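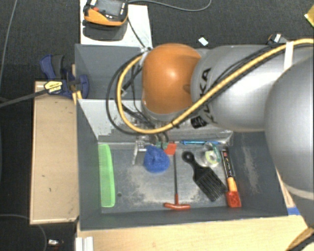
Mixed household items in the gray sorting bin, Cirnen store room.

Household Goods Sorting, Pendia Reuse Project
Progress report to the Givton Fund
Wednesday, January 30, 2019
Prepared by Eldana Tesfamariam

Work done this period

The grant paid for us to sort the backlog of small household goods that had built up at Cirnen. When we started in October the goods were in mixed boxes, with combs, brushes, kitchen tools and hand tools all together. We have now sorted 3207 items. Each one is put into a category, checked for damage and either packed for the shop or set aside for recycling.

Small loose items take the most time. A bright green comb and a fuzzy blue ball can come out of the same box as a set of tools, and they go to three different shelves. We now empty each box in small amounts so that a bin holds only a few things at once. Fewer items get missed at the bottom this way, and the packing lists match the boxes more often than they did in the fall.

Equipment and room

The dark gray bins are still in use. The floors of the bins are scuffed and the sloped surface at the back of one has worn patches with jagged edges. Dust also collects on the bottom. Conceição Fonseca has added wiping out the bins to the Friday routine. We do not plan to replace any bins under this grant.

The new shelving from Hailu is up along the long wall. Two shelves were delivered in the wrong depth and have been exchanged. Labels are finished for personal care, toys and kitchen. Labels for tools are still handwritten.

Spending

Of the $2000 set aside for shelving and labels, $200 is left. We would like to use it for lidded boxes for combs, clips and other small personal care items, which are now kept in open trays. Please let us know if this needs a separate request.

Next period

The boxes under the stairs have not been opened yet. We will start on those next, then print the tool labels. Conceição will send the updated category list with the receipts.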